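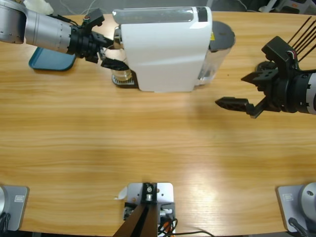 CHAPTER 8
Laying Out a Two-Arm Bench

8.1 Scope of the Chapter

Chapters 5 through 7 treated the single arm: its joints, its power supply, and the gripper at its end. This chapter places two arms on one table and gives them a task that neither can do conveniently alone. The task is the preparation of coffee with a household capsule machine. It uses objects of ordinary size, it has a fixed order of operations, and it can be repeated many times in an evening in a shared workshop with no special equipment.

The build used throughout is the Isgate bench, assembled by Sevim Türkmen and other members of the Nekport workshop. Each arm is fixed to a gray mounting plate at the near edge of a wooden table, one at each end of the edge. A metal bracket between them carries a center post. The objects of the task stand toward the far side. Readers who have built the arms from Chapter 5 can follow the same plan on any flat table of sufficient depth.

After working through the chapter, the reader should be able to:

- mark out the shared and unshared parts of a two-arm workspace
- choose object positions that both grippers can approach without crossing
- mount and check a wrist camera and a fixed camera
- write a placement record from which the bench can be reset

8.2 Terms

The near edge is the edge to which the arms are bolted. The far edge is opposite. Left and right are taken from the position of the arms, looking toward the far edge. The same convention is used for the fingers of a gripper only when the wrist is level and the palm faces down; in all other attitudes the fingers are called A and B, as in Chapter 7.

The shared zone is the part of the table top that both grippers can reach with the fingers open. The left zone and the right zone are the parts that only one can reach. The border between zones is measured with the grippers fitted. A border computed from bare link lengths will be wrong by the length of the fingers and by whatever slack remains in the wrist.

Clearance is the smallest distance between any part of one arm and any part of the other, or between an arm and an object it is not meant to touch. Clearance is stated for a motion and never for a single pose. Two arms may be well apart at the start and at the end of a motion and still meet in the middle of it.

8.3 The Wrist View

Each wrist of the Isgate bench carries a small camera pointing along the fingers. The camera moves with the gripper, so the fingers keep their place in its picture while the table appears to move behind them.
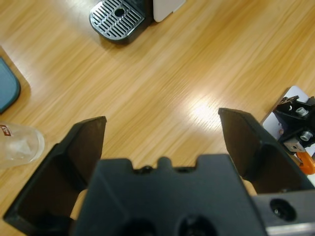
The advantage of this arrangement is that the last part of an approach can be judged directly. If the object lies between the fingertips in the picture, it lies between them on the table, provided that the height is right. The disadvantage is that the wrist camera shows very little of the route by which the gripper arrived, and gives poor warning of an obstacle at the elbow or forearm.

A second difficulty is glare. Varnished and oiled wood reflects overhead lamps, and the bright patch moves as the wrist moves. A program that looks for edges may take the border of such a patch for the border of an object. Three remedies are in common use. The lamps may be moved or fitted with diffusers. The exposure may be fixed at a low value. A matte cloth may be laid over the table, although a cloth can be dragged by the fingers and will then carry every object with it. The Nekport members left the table bare and fixed the exposure. Exercise 8.4 asks the reader to compare the first two methods.

8.4 The Fixed View

The fixed camera looks down on the table and does not move during a run. It supplies what the wrist cameras lack: the position of both arms in one picture, and the position of each object relative to the others.

Its weakness is occlusion. An arm that reaches toward the far edge passes between the camera and part of the table, and whatever lies beneath is lost until the arm withdraws. Tall objects hide what stands behind them. For this reason the placement record is taken with both arms folded back, and any object that is hidden in that state is moved or turned until it can be seen. Fast motion adds blur, and a blurred arm should not be used to estimate clearance.

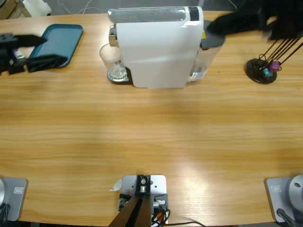 Figure 8.3 Fixed view of the bench during a run. The tray is in the upper left part of the table. The capsule stand is to the right of the coffee machine.

Note in Figure 8.3 that the tray and the capsule stand lie on opposite sides of the machine. Each arm has work on its own side, and the machine between them falls in the shared zone. Only one arm at a time is permitted to enter that zone. The rule costs time, but it reduces the question of clearance to a single flag in the control program, which a beginner can check by reading.

8.5 The Placement Record

A placement record is a short text file kept with the program. It lists every object, its zone, the distance of its nearest point from the near edge, and its rotation. The Isgate record for the arrangement used in this chapter is numbered 1323. Distances are in millimeters. The margin kept between the tray and the machine in the record is 86, and the smallest permitted distance from any object to a mounting plate is 200.

Objects that can be lifted must be recorded separately from objects that are meant to stay in place. A capsule machine belongs to the second group, yet it is light enough to slide when a gripper presses on its housing. Its position should be checked after each run with a square held against the table edge. A displacement greater than 2 is cause to reset the bench.
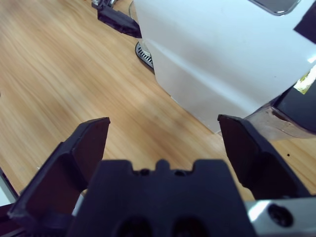
8.6 Working Near Smooth and Transparent Surfaces

Two kinds of surface call for care before the first powered run. A glossy white housing offers a camera few features by which to judge distance, and its highlights shift with the viewpoint. Clear plastic and glass are worse, as the table shows through them and the outline is reduced to a thin rim. Both kinds are present on a coffee machine with a clear tank.

The approach to such objects is therefore made in two stages. In the first, the gripper moves at normal speed to a standoff point taken from the placement record. In the second, it moves slowly along a straight line with the motor current limited as described in Section 6.4, and stops when the limit is reached. The standoff point is chosen so that the open fingers clear the object even if the record is in error by the full permitted displacement.

Before going on to Section 8.7, carry out the second stage by hand with the motors off. Move the wrist along the intended line, watch the wrist picture, and write down the point at which each finger first comes near the object. Repeat with the other arm standing in its rest pose. The two sets of notes will be needed for the timing chart in Section 8.8.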